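Suturing Skills Block, Draltwood Bench: Progress Report to the Espinoza Fund
15 Nov 2022
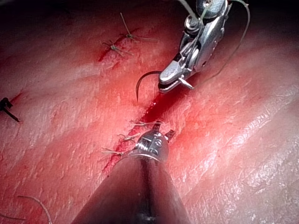
Ivana Rivadeneira wrote back on the July draft that tied knots are easy to count and tell her very little, and she would like to hear about spacing, tension and whether the edges meet. I agree with her, and this report is shorter on totals as a result.

Work in the period stayed with interrupted closure of a long, narrow incision in moist tissue, using a curved needle and thin olive-grey thread. We chose this over the dry pads in the original plan. Pads flatter everybody. They don't bleed into the groove, and they don't have a slick, creased surface with a ridge beside the cut.

What we can show is modest. Knots get tied and they sit close to the line. What we can't show is that the spacing is even from one end of a closure to the other. Tail length is also all over the place, and our own protocol asks for short tails. I have marked that item "not met." An earlier version of the sheet said "partly met" and I don't think that was fair to you.

Thread handling is the other weak spot. A long loose loop is normal while a stitch is being placed, but we have no agreed way to score how it is managed. The Kernura checklist has one line for it, yes or no. Two reviewers given the same closure can disagree and both be right by the wording.

Spending. Of the 3247 dollars released, 548 went on suture and needles and 300 on tissue. The rest is unspent. I would prefer to leave it that way until the scoring is settled, and I am asking you not to release the second part yet.

The Grendora proposal promised a "measurable gain in closure quality" by the end of this period. We have 19 scored closures and no baseline worth the name. I can't report a gain, and I would be wary of anyone who did from these sheets.

Next period:
Rewrite the tail and spacing items so they can be measured with a ruler.
Score the open part of a closure as well as the finished part, including how much blood is left in the gap.
Send Ivana the raw sheets along with the summary.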